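# About Tranwood Evening School

Tranwood is a small school for adults in Mukbridge. We teach bookkeeping, written English and basic office work to people who already have a job or a family, and mostly both. The school was started by Annelies Visser in two rented rooms over a print shop on Tornow Street. Now we are in the old Moriarty building, where we have four classrooms, a reading room and a kitchen which is too small for everybody at the break.

Our lessons begin at 6:30 in the evening. A course takes 22 weeks, with a pause in the winter, and a group has never more than 12 persons. We have tried larger groups in the past and we did not like the result. The teacher could not read all the homework with attention, and the quiet students became more quiet.

Many of our students left school early and are nervous in the first lesson. We give no test at the door. Each new student has a talk of half an hour with a teacher, and after this talk we propose a group.
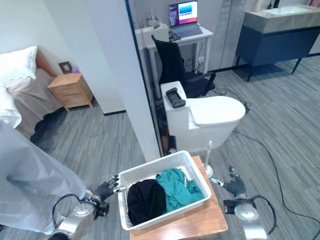 Amedeo Monti wrote to us after his bookkeeping course that the first month was too slow for him and the last month too fast, and that he would still take it again. We have since moved the chapter on payroll two weeks forward, so the end of the course has more air.

## How we work

Homework is given back at the next lesson, with comments by hand. We use printed books, and the school lends them for the length of the course. The reading room has 1,766 titles and is open from 4 in the afternoon. Former students may use it also, without a fee.

Our teaching staff is 38 people, most of them part-time. Several work during the day in accounting offices or in the town administration, and they bring real letters and real invoices to the class (with the names removed).

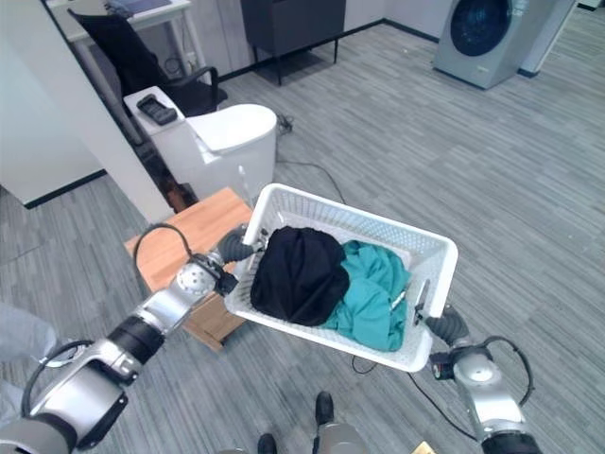
**Can I join a course after it has started?**
Until the third week this is possible, if the group has a free place. After that we put you on the list for the next start, in November or in spring.

## Fees

The deposit is 100 dollars and it is taken off the course fee. You can pay the rest monthly. Please ask at the office if this is difficult for you, and we will look for a plan together.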